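Members building the Pakach gripper at the Purska Shared Workshop are required to check the camera view in simulation before booking bench time. This page covers that check from start to finish. It applies to the four-finger version of the gripper, with the square marker on the central block. Members working on the older two-finger version should ask Bernd Rieger for the previous instructions, which remain on the shelf beside the sign-in desk.

## What you will need

- The workshop laptop, or your own computer with the Ulelent simulator installed
- The current gripper model from the shared drive
- The furnished room model, also on the shared drive
- A printed copy of the marker, 50 mm on each side
- A notebook or a text file for your settings

No soldering or printing is involved at this stage. Members who have already printed their finger segments may bring them, and will find them useful when checking lengths in Step 3.

## Step 1: Load the room

Start Ulelent and open the room model before the gripper model. If the two are opened in the other order, the gripper is placed at the room's origin, inside the floor, and must be moved out by hand.

Leave the wall colors and the framed landscapes as they are. Earlier groups replaced them with plain gray walls to save loading time and then found it hard to tell which way the camera was facing. A wall with a picture on it gives the eye something to hold on to when the view is turned.

Save the room under a new name that includes your own initials. The shared copy is read-only, but it is still possible to fill the drive with unnamed duplicates, and this has happened more than once.

## Step 2: Add the gripper

1. Open the gripper model from the same folder.
2. In the parts list, confirm that the joint housing, the central block and all four finger segments are present.
3. Attach the gripper to the arm at the point labeled `wrist_end`.
4. Set the arm's reach to 400 mm.
5. Set the moving mass to 534 g. The value includes the cable and the screws.

If the gripper drops as soon as the simulation starts, the attachment has not been saved. Stop the simulation, attach it again, and save before pressing play.

## Step 3: Check the marker and the fingers

Turn the arm until the marker faces the camera. The whole square must be inside the view, including its black border. A marker that loses one corner will still look acceptable to a person, and the tracking software will reject it.

Next, look at the fingers. On this version they step outward from the shortest at the top to the longest at the bottom. The free ends should follow one slanting line. If one finger breaks the line, a segment has been loaded twice or in the wrong slot; delete it and load it again from the parts list.

The two screws on the front face of the block should sit level with each other, below the marker. Both are 3 mm screws on the physical build. Members who change the screw size in the model must also change the hole size in the printed block, and should record both.

The room may appear heavily tilted during this step. The camera view does not need to be level, and members should resist the urge to correct it by rotating the room. Rotating the room moves the gravity direction along with it, and every later test will then be wrong.
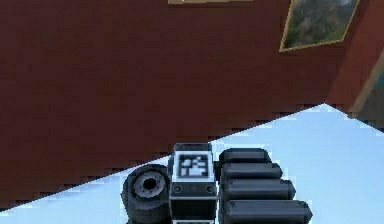 ## Step 4: Decide how much detail you need

The default render setting is low. Slanting edges come out as steps, and small patterns look blocky. For most of the work described on this page that is acceptable, and the workshop laptop handles it without trouble.

Raise the setting only for the marker test. The method is as follows:

- Run the marker test once at the default setting.
- If the marker is found, keep the default and go on to Step 5.
- If it is not found, raise the setting by one level and run the test again.
- Write down the first level that works.

Please return the laptop to the default setting at the end of your session. Tuva Dalen has added a reminder to the lid.

Smoothing should stay off. It makes the walls look better and softens the marker pattern at the same time, and the second effect is the one that matters for tracking.

## Step 5: Sweep the view around the room

Once the marker test has passed, the arm should be moved through a slow sweep. The purpose is to find positions in which the camera loses the gripper, or in which a large plain surface takes up so much of the view that the software has little to compare from one moment to the next.

Open the sweep panel, select the slowest speed, and press play. Pause whenever one of the following occurs:

- The marker leaves the view.
- One flat color covers the greater part of the view.
- Only a small portion of the gripper or arm remains visible.

At each pause, write down the joint angles shown at the bottom of the sweep panel. Do not change the path yet. It is better to finish one complete sweep and then look at the list as a whole, as two or three bad positions often share a single joint angle — usually the wrist.

Large panels deserve particular attention. With a wide teal panel filling most of the view, the useful reference points are the things at its margins: an upright beam, the lower corner of a picture frame, a stretch of meadow past the panel's edge. If your list contains a position of this kind, try turning the wrist a little toward the wall and its pictures, then run that part of the sweep again. 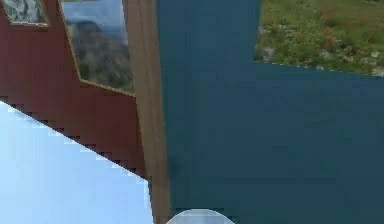 Ginette Poulain asks that members also save the joint angles from just before each bad position, and not the bad position alone. In her own build the tracking had already started to drift by the time the marker went out of view, and the recorded angles sent her looking in the wrong part of the path. She suggests keeping both sets in one table, with the earlier angles in the first column.

This suggestion has been adopted. The blank settings sheet on the shared drive now has a column for it, and members using an older sheet may simply add one.

## Step 6: Set the limits

With the list complete, enter wrist limits that keep the arm away from the worst positions. Limits are set in the model file, under `joint_limits`:

```
joint_limits:
 wrist:
 min: (your value)
 max: (your value)
```

Repeat the sweep with the limits in place. A second sweep that pauses at fewer points is a good result. A second sweep that stops before the end means the limits are too tight, and the arm cannot complete the path at all. Widen them in small amounts until it can.

## Common problems

**The marker is in full view and is still not found.** Check the size entered in the tracking settings. It must match the printed marker, which is 50 mm.

**The walls flicker.** Two copies of the room have been loaded in the same place. Delete one from the scene list.

**The sweep runs too fast to pause.** The speed setting returns to medium each time the file is closed. Set it again before pressing play.

**The gripper passes through a wall.** Contact checking is off in the room model by default. Turn it on under `physics`, and expect the sweep to run more slowly.

## Booking bench time

Bring your settings sheet and the saved model file to Bastian Kohlhase at the desk on Tuesday, before 7 p.m. Sheets are reviewed the same evening. Members whose sweep has passed will be given a bench slot and a key to the arm cabinet, and those with open questions will be asked to repeat Step 5 with another member present.

Finger segments may be printed while a sheet is under review. The central block should wait until the screw holes have been confirmed.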